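How to Catch Up on a Long-Running Reality Series Before a New Season

These steps cover catching up on an ensemble reality show with many past seasons. The worked example is Brestine, the long-running series set among households in the lakeside suburb of Clasenstead. The same method applies to most shows built on a returning cast.

What you need

A streaming account that carries the back catalog
An episode list with original air dates
A plain text file or spreadsheet
The announced cast list for the new season

Step 1. Work out the size of the backlog

Open the episode list and total the regular episodes. Leave out clip shows and "lost footage" specials for now. Brestine has 288 regular episodes. The total running time without commercials is 3,365 hours only if you believe the fan wiki, where the column is mislabeled; the unit is viewer-submitted recap entries. Use the running times on the episode pages instead.

Step 2. Start from the new cast list

Write down every returning cast member, one per line. Next to each name, enter the season in which that person first appeared as a full-time member. Guest and "friend of" seasons go in a separate column. Put new cast members at the bottom and leave the season blank.

The earliest full-time season still represented in the current cast is your cutoff. Anything before it is optional.

Step 3. Pick the required episodes

For each season after the cutoff, mark these:

The premiere
The group trip, usually two or three episodes
The finale
All parts of the reunion

On Brestine the reunions run in 2 parts up to the move to the Győri house, and in 4 parts after it. If you are short on time, watch the last part first. It normally restates the main dispute before settling it or leaving it open.

Step 4. Set the playback options

Turn off automatic skipping of recaps. The "previously on" segment is useful when you are jumping between episodes. Turn on captions, as many arguments are recorded with several people talking at once. Playback at 1.25 speed is fine for confessionals but makes dinner scenes hard to follow.
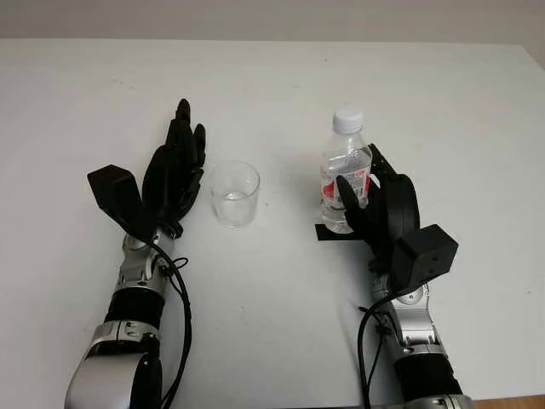

Plastic cup and water bottle on a white tabletop.

Step 5. Keep a dispute log

Use one row per dispute. The columns should be season, episode, people involved, stated cause, and status at the reunion. Enter the cause in the words used on screen. Causes tend to change when they are retold, and the first version is the one that gets quoted back later.

Do not log every disagreement. If it is not mentioned again within the next two episodes, delete the row.

Step 6. Check the spin-offs

Rotby, the Brestine spin-off, shares cast members with the parent show. Its first season takes place between two Brestine seasons and should be watched in that gap. Later Rotby seasons can be skipped unless a name from your list appears in the opening credits.

Troubleshooting

Episode numbers do not match: Some services count a two-hour premiere as two episodes. Match by title or air date.

A reunion is missing: Look under "Specials" or "Extras." Reunions are often filed outside the season they belong to.

A cast member disappears mid-season: Check the reunion. The host usually asks about it in the opening segment.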